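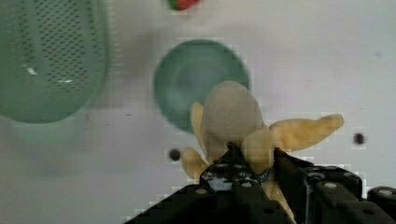

Soft banana, peel partly down.

Stalance Allotments and Kitchen Group
Minutes of the September meeting, held at the Dravarbridge reading room, 8 pm

1. Minutes of the last meeting
Agreed, with one correction. The August minutes said members "welcomed" the new compost charge. Several members do not recall welcoming it. Changed to "heard about".

2. Compost charge
The secretary read out the letter from the Clunasberg depot. The charge covers delivery and "quality assurance". A member asked what had been assured, given that the last load had glass in it. The depot has been asked this before and replied with a leaflet. Agreed to write again and to ask for an answer in writing. Payment held back until then.

3. The Durán feed trial
The group was offered a free season of Durán liquid feed in return for filling in a form. Plots at the top end used it and plots at the bottom end did not. The top end reports bigger marrows. It was pointed out that the top end has always had bigger marrows, as it gets the sun until evening and is next to the tap. The two members who kept records had measured different things. The chair felt the trial had been encouraging. The meeting did not feel able to say what it had encouraged. Form to be returned with the yields filled in and the box marked "would recommend" left blank.

4. Water
The tank holds 1000 litres and was empty by the middle of August. A second tank has been suggested each year for three years. The objection remains that a second tank would be filled from the same gutter, and no one could explain where the extra water would come from. A member offered to find out how much rain the shed roof catches. Until that is known, no money to be spent.
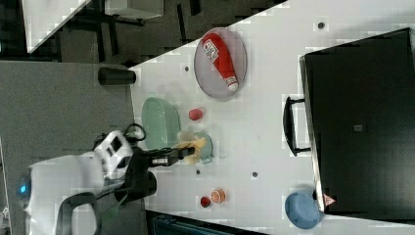

5. Autumn supper
Last year's supper was described in the newsletter as "a meal grown entirely on the site". This was queried. The flour, the cheese, the oil and the rice were all bought, and the squash came from a member's sister in Clunasberg. The editor said readers would have understood the spirit of it. It was felt that readers should not have to. This year's menu will list what was grown here and what was not. 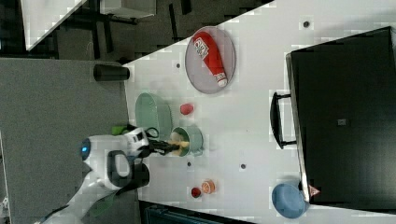 Discussion moved to whether bought sauces should be allowed on the tables at all. One view was that a supper meant to show off the plots ought to manage with our own chutney. The other was that last year's chutney came home in the same jars it went out in. A red squeeze bottle of ketchup with a white cap, the kind lying across the mesh plate, is what most families will look for first, and banning it would prove little. Put to the vote and allowed. The chutney will be put out as well, in smaller jars.

6. Seed order
The catalogue offers a blight-proof tomato. The group bought a blight-proof tomato last time and it got blight. The supplier's view was that "proof" meant "resistant". Agreed to order the ordinary sort at the lower price, and to share a packet between plots where members are willing.

7. Any other business
The path by plot 8 is still soft. The council says it was repaired in June. Members who walk on it say otherwise. Secretary to ask for the date of the repair and which path was meant.

The gate code will be changed before the next meeting. Please do not write it on the gate.

Meeting closed at 9.40 pm. Next meeting in October, same place, once the heating has been looked at.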